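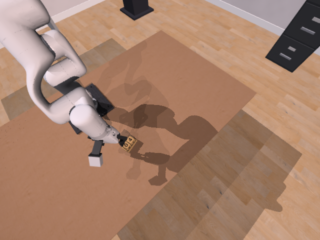 Why is there no brown in the rainbow?

By Aranka Fodor

Look for brown in a rainbow after the rain. You will find red, orange, yellow, green, blue and violet, but you will not find brown. Now look at your shoes, at a potato, at a piece of chocolate. Brown is everywhere! So where does it come from?

To understand this, we must first talk about light. The light of the sun looks white to us, but it is a mix of many colors. When sunlight goes through drops of rain, each color bends a little differently, and the colors spread out. This is how we get a rainbow.

A thing has a color because it sends some of this light back to our eyes. A ripe lemon sends back much of the red and green light and takes in most of the blue, and our eyes call this mix yellow.

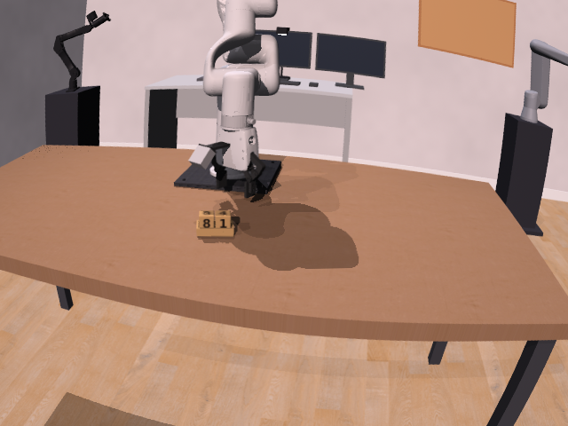 Orange is made in a similar way. An orange fruit sends back a lot of red light, a smaller part of the green, and very little blue. Now imagine a thing that sends back the same mix, but much less of it. It is still the color orange, only darker than the things next to it. We have a special word for dark orange, and the word is brown.

This is a little strange, I know. For dark blue we simply say "dark blue", and for dark green we say "dark green". But dark orange got its own name in English, and in many other languages too.

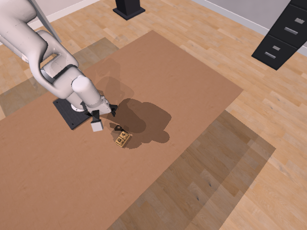

Gray works in the same way as brown. A white thing sends back nearly all the light that falls on it, and a gray thing sends back only a part. You can compare the two in the picture, where the square plate on the brown table is a dark charcoal gray. The plate would be white if it sent back much more light, and the table would move toward orange.

Your brain has a big job in this. It does not look at one color alone. It always compares the color with everything near it. My neighbor Suleiman Edet, who paints houses in Stestordale, has a book with 1,464 small color cards, and he never chooses a brown before he holds the card against the wall. The same card can look warm and light in one room and almost black in another.

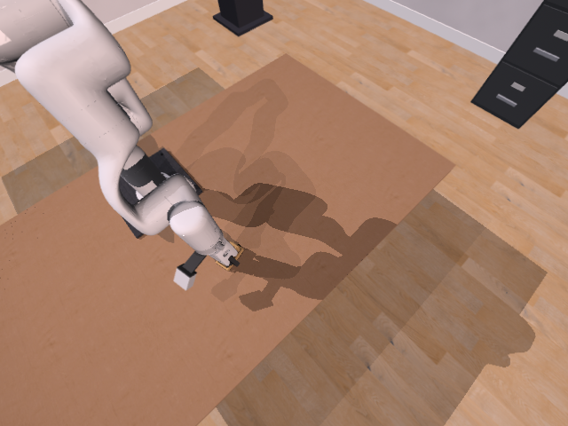
Can a lamp give brown light?
A lamp alone in a dark room cannot look brown. If you make an orange lamp weaker, you see a weak orange light — there is nothing brighter near it, so your brain does not call it brown. A screen can show brown because it has brighter parts around the dark orange.

Try it at home

You need a sheet of brown paper, a sheet of black paper, a pencil and a flashlight. Ask an adult to help you make a tube from the black paper.

1. Put the brown paper on a table in a room that is not very bright.
2. Shine the flashlight on it from above, at 30 centimeters.
3. Look at the lit part through the tube with one eye, so that you see only the brown paper and nothing around it.
4. Wait a few seconds. Does the color look more orange?
5. Take the tube away and look again.

Write down the color you saw each time. Ask a friend to try too, and do not tell your friend the answer before!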